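Seed notes, November

I keep a spreadsheet for peppers. It has 76 rows now, one per germination tray going back to the first year in Derkcombe, and the column I look at most is soil temperature at sowing depth. Air temperature is nearly useless. A tray on the windowsill can sit 10 degrees colder than the room overnight, and pepper seed responds to that by doing nothing for weeks.

This year I ran two batches of the same long yellow variety, 40 seeds each, from fruit I saved myself. Batch A went on a heat mat with the probe pushed into the mix. Batch B went on top of the boiler cupboard, no probe. Both got the same sieved compost and the same plastic lids.

Batch A came up evenly. Batch B came up in three waves, and the last wave was too late to be worth potting on. I had the lids on too long in both, so there was some damping off near the corners. Next year the lids come off at first loop.

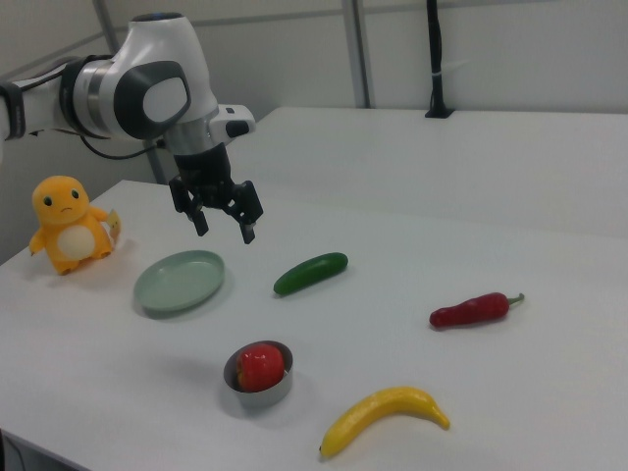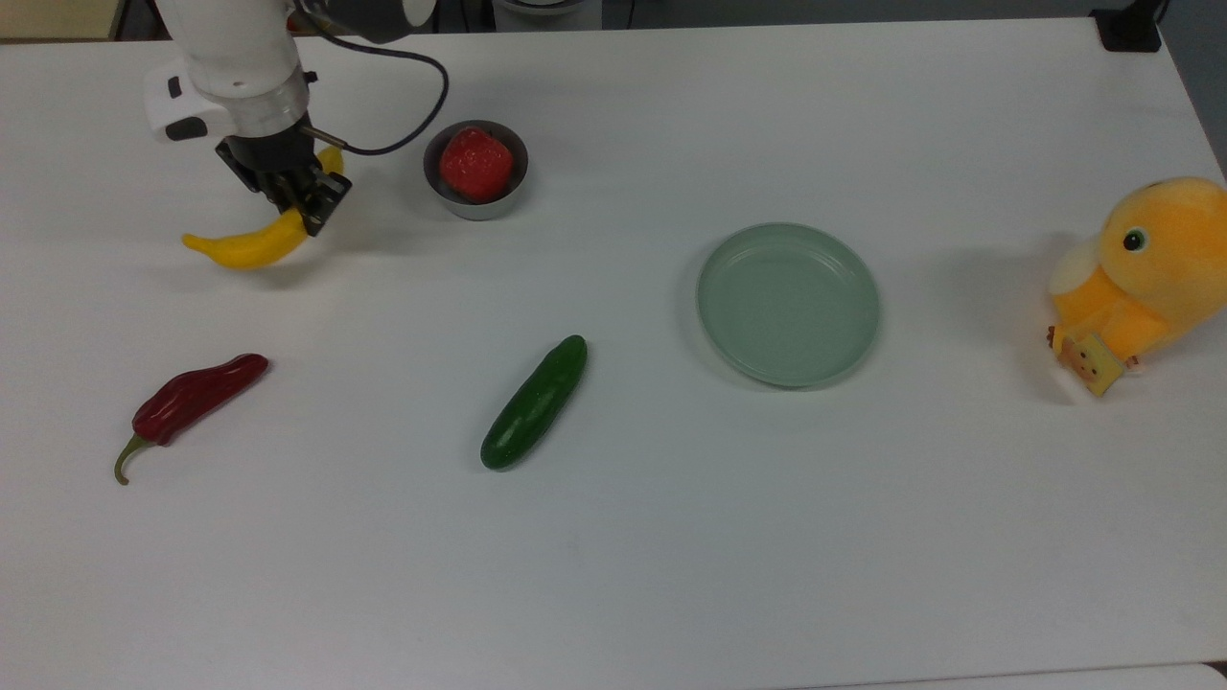

*Photos: Zuweira Adjei*

On saving seed: peppers mostly self-pollinate, but bees will cross them if two varieties flower side by side. I bag a few flowers with tea filters before they open and mark the stem with a twist of wire. Fruit has to ripen fully on the plant. Seed from a half-colored pepper looks fine, dries fine, and germinates badly.

Drying is on a plate, one layer, out of the sun. I stir once a day and stop when a seed snaps if bent. Then it goes into paper envelopes inside a jar. I tried storing one lot in a zip bag straight from the plate and lost it to mold.

Open items:

- The heat mat thermostat overshoots when the tray is light. Try a layer of sand under it.
- Column G (days to first true leaf) has gaps for both batches. Fill from the notebook.
- Sow a control from bought seed. I have no baseline for whether my saved stock is drifting.

Envelopes are labeled and in the jar. Sowing starts again in February, mat only.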